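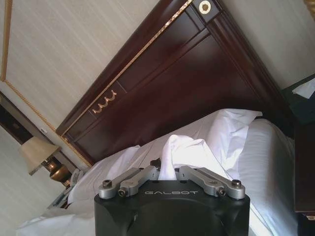 Let them fold the washing

Every September the same moan. Why can't our robotics club do something exciting. Football, a maze, a sumo ring with two machines shoving each other about until one falls off. Parents like it. The head likes it, there's a cup at the end.

I say give them laundry.

I've helped with the club for a good while now and I have sat through the sumo years. Fun, yes. But the students who won had mostly worked out that heavy and low beats clever. They learned that by the second week and then coasted. Cloth doesn't let you coast. Pick a towel up by one corner and you've got a different shape. Put it down, different again. There's no drawing of it you can trust.

Shirley Melnyk, who ran the club before me, thinks it's dreary and said so in front of everyone. Her view is teenagers need a crowd. Fair enough, some do. I'd still put a bed and a heap of whites infront of them before I'd book another sports hall.

And do it in a proper room. Bedding, pillows, lamps, furniture in the way. Not a bare bench with tape on it. White cloth against white sheets is a rotten problem and they ought to meet it early, when getting it wrong costs an afternoon.

The money argument comes up too. The Mirkora kit we used to buy was 400 pounds and did one trick. A bag of old T-shirts is free if you ask round. Yes the arms are dear, so share them, borrow time, queue. Queueing is when they talk to each other and half the good ideas come out of that.

Then sleeves. Facundo Urrutia wanted to skip sleeves altogether and start on flannels, squares only, build up slowly. I think he's wrong. Start with the shirt. Two grippers, one each side, and you have to decide what the left is doing while the right is busy. Thats the whole subject, in one garment.
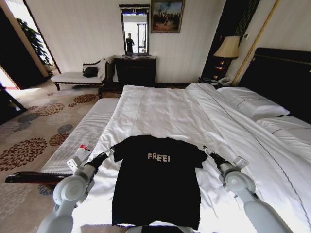

What I'd mark them on

Not speed. Please not speed. I'd mark the notebook, and whether the next pair can pick it up and carry on without asking. I'd mark a failed fold written up properly above a lucky one with no notes. And let them choose the shirt, they care more if it's one they'd wear.

The cup can go to the sumo lot. Sign up sheet is by the workshop door, two to a team.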